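Open day at the Hestitz show rooms, Fleltthorpe
Posted 02/08/2020

I went to Fleltthorpe expecting a sales pitch and got one, with free coffee. Hestitz has been making hotel furniture there for years and is now pushing a line it calls Ragab, which is supposed to fix the hotel bedroom. I didn't know it was broken. The parking lot was full, the line for badges took 4 minutes, and then we were let into the model room in small groups.

The leaflet makes three or four big claims and I'll get to the one I care about, the tables. Everything else (the carpet samples, the talk on lighting) I mostly skipped. 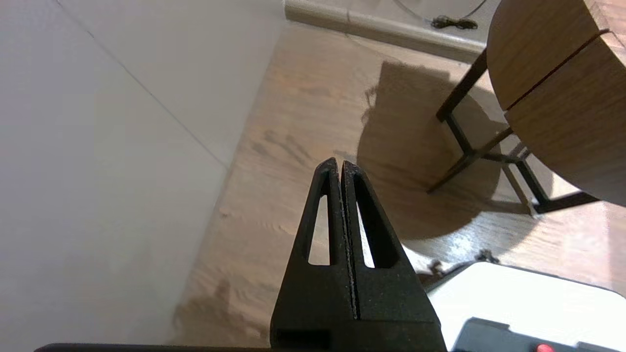

Side tables are where hotels save money, and I've had enough coffee slide off them to hold a grudge. So I looked at these from underneath before I looked at the tops. One of the round ones stands on thin square black metal legs with a rail along the floor, and I'll admit I like that better than a center post. I'm less sure about the top. A dark straight groove runs right across the wood and divides it in two, and all I could think of was crumbs. Our guide called it a design feature. Maybe so, but I'd want to see it after one season of people eating toast in bed. The price list says 200 for the table, before delivery, and delivery was a separate conversation.

The corner by the upholstered piece was better. Gray flecked fabric, round oak-colored table pushed up to the wall, desk phone on it. I can't remember the last time I used a hotel phone for anything but calling the front desk about towels. The raised rim makes sense to me, and my cup would have stayed put. What I'd question is how much of that top is left for a guest once the phone has taken its share. 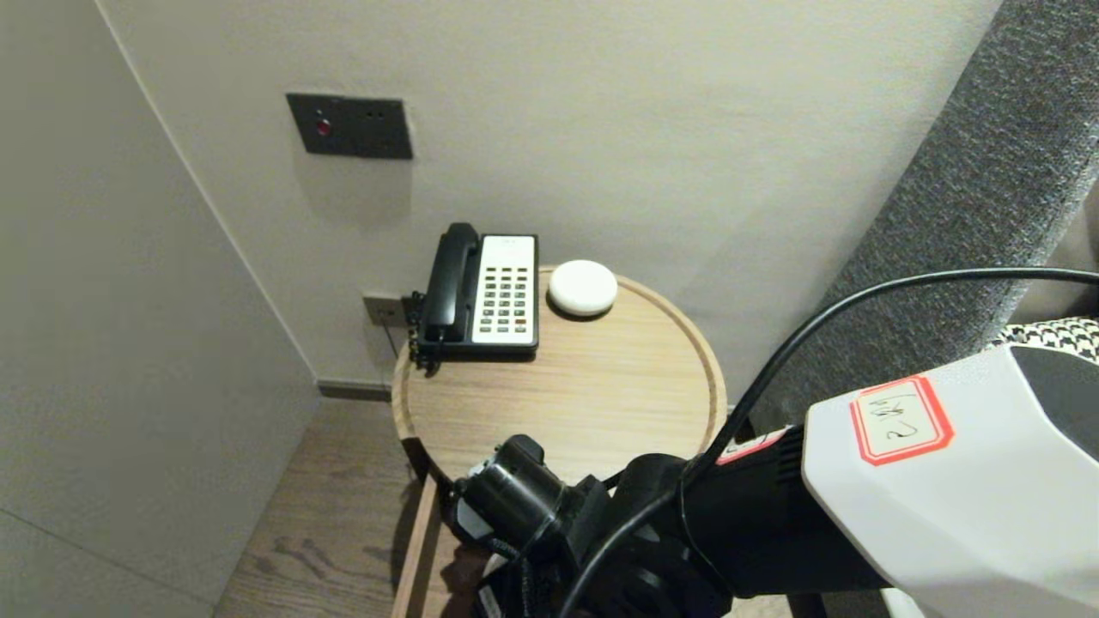
A woman in my group disagreed and said that guests put everything on the bed anyway, so the table only has to hold a phone and a glass. She had stayed at a place in Leltotstead fitted out with the older line and had no complaints, except that the drawers stuck. I wrote that down. The guide said the runners had been changed and moved us along.

I asked how the drawers were tested. I was told 2,400 openings. By a person or by a machine, with anything in the drawer or with nothing? He'd have to check.
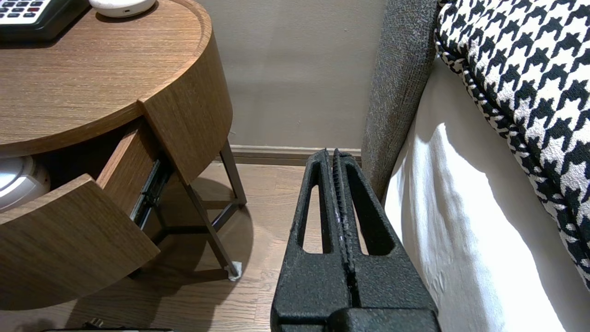

Reading time: 4 min

So, the drawer. The front is curved to follow the round shape of the nightstand, with the same grain as the rest, and I can see why the brochure people love it. A curved front still leaves you with an odd-shaped space behind it, and I don't own anything that shape. A book would fit – a laptop, I doubt it.

Orders open in August. I took a price list and left before the lighting talk.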